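I moved this blog off its old platform over two evenings in December. It had been on the same hosted service since I started writing, and the price went up again at renewal, so I finally did the job I'd been putting off.

The new setup is Brullen, a static site generator. You keep your posts as plain Markdown files in a folder, run one command, and it writes out a folder of finished pages. There's no database and no login screen. I'd been reading its documentation on and off for months and had a test site going on my laptop before I committed.

Getting the posts out was the easy part. The old service has an export button under Settings, and it gave me one large XML file. I used a converter called Varnura to turn that into separate Markdown files. It handled headings, links and lists without trouble. It did not handle captions. Every caption came through as an ordinary paragraph under its picture, and in older posts it was sometimes glued to the next sentence. I fixed those by hand.

Categories were a mess as well. I had "Web" and "web" as separate categories and never noticed, because the old theme put everything in capitals. Brullen treats them as two different things and makes a page for each. A search and replace sorted that out.
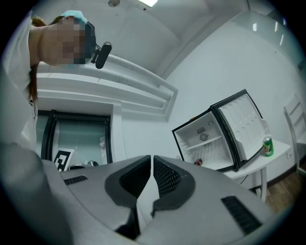
*White top, light blue on the head, and the gripper up close.*

The image folder came to 1,580 files. The old service had been saving several sizes of everything I uploaded, and the export included the lot. I kept the largest copy of each and let Brullen make the smaller ones when it builds. The first build is slow because of that, but after that it only touches what has changed and takes 30 seconds on my laptop.

For the theme I went with Liltlow. It's a single column with a decent type size and a dark mode that follows the system setting. I changed the link colour and took out the share buttons. The date format was American by default – there's a line for it in the config file, but it's under "locale" and I was looking under "theme" for longer than I'd like.

Comments are gone for now. The old ones are saved in the export and I may add them back to the posts as plain text. If you want to reply to something, the email address on the About page still works.

Old links should redirect to the new ones. The feed address has changed, though, so if you read this in a feed reader you'll need to subscribe again from the link in the footer. Search isn't done yet, and the archive page still lists drafts from my test site, which I'll clear out next.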